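Gevincombe, 2021-08-11

Resivari puts two grippers through the kitchen test

We're pleased to share first results from our gripper comparison, and I've been itching to write this one up! Since March we've had the Baláž fingers and our own Driledberg pair doing the same job at our Gevincombe workshop – picking up crockery from a tray, over and over, 600 grasps for each set. Mugs and bowls are a proper headache for a gripper (glossy glaze, round sides, handles at every angle), so they make a fair trial.
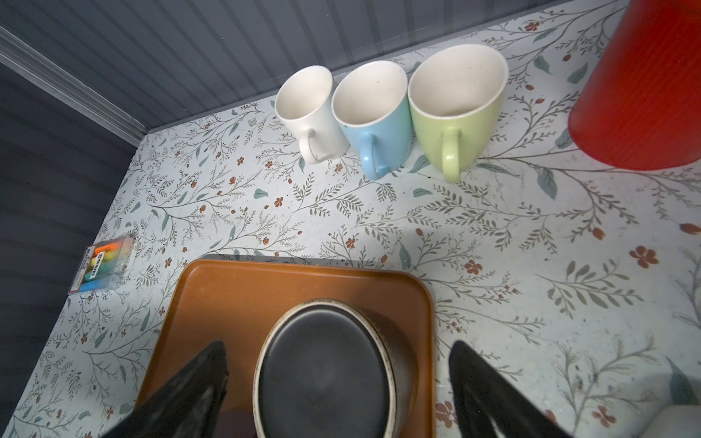

One customer who read our draft results wrote back that speed matters less to her than chipped rims, and asked whether we'd log contact force as well as dropped items. Fair call, and we've added it to the next round.

On upright pieces the two sets finished close together. Mugs lying on their sides were harder, and that's where the Driledberg fingers pulled ahead, with 11 drops against 40. I'd like to see that gap hold up with a different controller before I get too excited.
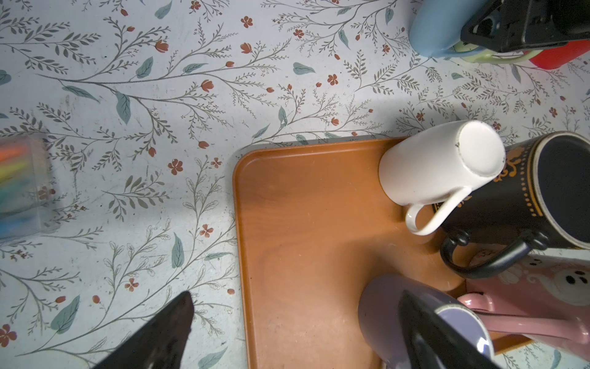
2 min read

Changing over the fingers takes about six minutes, and the wrist camera stays put. Full results, including grip settings for every run, are free to labs and workshops on request from Resivari.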